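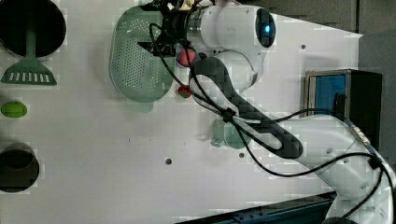
Teaching the help to cook

By two in the afternoon I had put the same toy tomato in the same colander so many times that I'd started talking to it. Not kindly, either.

I'd come out to the Viltix workshop thinking I would watch clever people type things. What I got was a pair of handles, a stool that wobbled and a morning's work. The handles belong to a small arm that you move with your own hands, and a bigger white arm bolted to the bench copies whatever you do. Lift your wrist, it lifts its wrist. Sneeze, and (I can report) it sneezes too.

"Everybody grips too hard at first," said Lieselotte Lindemann, who has been running the kitchen sessions since November and has the patience of a swimming teacher. "Let it hang in your hand a bit. You're not wringing out a towel."

The job sounds like nothing. There's a bench set up as a kind of dolls' kitchen, with a black pan, a green slotted spatula, a colander, a cup and a few bits of pretend produce. You pick something up, you put it somewhere sensible, you press the pedal, and that's one demonstration in the bank. Then you shift everything a little and go again. My first one took 95 seconds. Lieselotte did hers while telling me where to find the good bakery.

The hard part is your fingers. When I pick up a tomato at home I know I've got it before I've had time to think about it, and on the handles you feel almost nothing, so you end up doing the whole business by eye. I kept leaning sideways to see past the cables! By mid-morning my neck was killing me, and I'd learned to come in from above and wait half a beat before closing the gripper. That half a beat goes into the recording as well. So does every wobble and every change of heart, and the robot will learn the lot if you let it.

Maarten Dewulf looks after what happens to the recordings afterwards, and he's the one who throws them out. The kitchen project, which they call Brinura, wants 4000 good runs before he'll train the version he cares about. He had 472 when I visited. I asked how many of mine would make the cut and he went off to see about the coffee.

When he came back he showed me two runs side by side on his laptop, one of Lieselotte's and one of mine. Hers was a single loop, out and over and down. Mine looked like a fly trying to leave a room. He doesn't mind slow, he told me, and he doesn't even mind a fumble, provided you recover from it properly — the robot is going to fumble too, and it needs to have seen somebody sort it out. What he can't use is dithering. If you hover over the colander for five seconds wondering whether you're lined up, the machine picks up the hovering and has no idea about the wondering.

They used to do some of this by grabbing the arm itself and pushing it through the motions. It's still how Maarten teaches it a new resting position, and I had a go. It's lovely, actually, like steering a very light shopping trolley through the air. The trouble is that your own arms end up in the camera's view, and the robot won't have you there on the day.

After lunch I got better, or at least quicker. I stopped watching the handles. I found I was breathing out on the way down, same as I do when I'm backing the trailer into our driveway. One run went so cleanly that Lieselotte said "oh, nice" without looking up from her sandwich, and I have been dining out on that ever since.

I stayed until they needed the bench back. Maarten had kept 2 of my runs from the morning and was still going through the afternoon's, and Lieselotte asked if I was free on Friday. They're starting on the spatula.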